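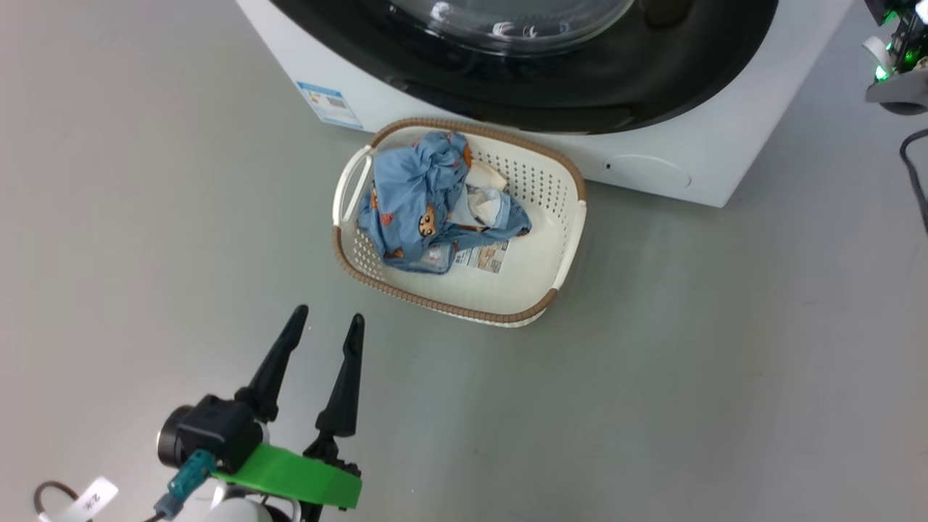 When does the new evening rate for shared laundry rooms take effect? The reduced rate begins on the first Sunday in December and applies to every residential building managed by the Prement Housing Association.

The association confirmed the change this week in a written notice to its members. Under the new terms, households that run a wash after 8 p.m. on any day, or at any hour on Sunday, will be charged half the regular price per cycle. The daytime price remains as it is. Drying cabinets are not covered by the reduction.

The decision follows a trial at the Lill Street buildings, where residents of 200 apartments were offered the lower price during the spring and summer. According to the association, the trial was intended to ease the long waiting times on weekday afternoons, when most bookings are made. A larger share of residents chose a late slot by the end of the period, and complaints about the booking list fell.

"Our members asked for a fairer way to share the rooms, and the trial gave us a sound basis for a decision," said Glenys Merrick, head of resident services. "We expect the busiest hours to become easier for families with small children and for those who work shifts."

Residents will continue to reserve their times through the Presto booking page or on the paper list posted at the entrance to each laundry room. A reservation is held for 30 minutes. After that, the slot is released and may be taken by another household. Anyone who misses more than 2 reservations in a month will receive a reminder by mail, but no fee will be charged.

Quiet hours are unchanged. All cycles must be finished by 10:30 p.m., and the doors to the laundry rooms lock at 11 p.m. Residents on the ground floor of the Skakis Court building had raised concerns about noise from late spin cycles. Rubber mats will be placed under the machines in that building before the new rate begins – the work is planned for November and will close the room for one morning.

Raimonds Rozīte, who manages building operations for the association, said the lower price would be covered by the current maintenance budget and would not affect monthly rent. "The machines are already there and the rooms are already heated in the evening," he said. "The added cost to the association is small."

The new terms apply to more than 1,000 households. Residents who do their washing at home are not affected, and no changes will be made to the water charge included in their rent.

The association will review the rate after the first full year. Comments may be left at the Prement service desk on weekdays or sent with the printed form enclosed in the notice. Copies of the notice in Latvian and Spanish are available at the desk on request.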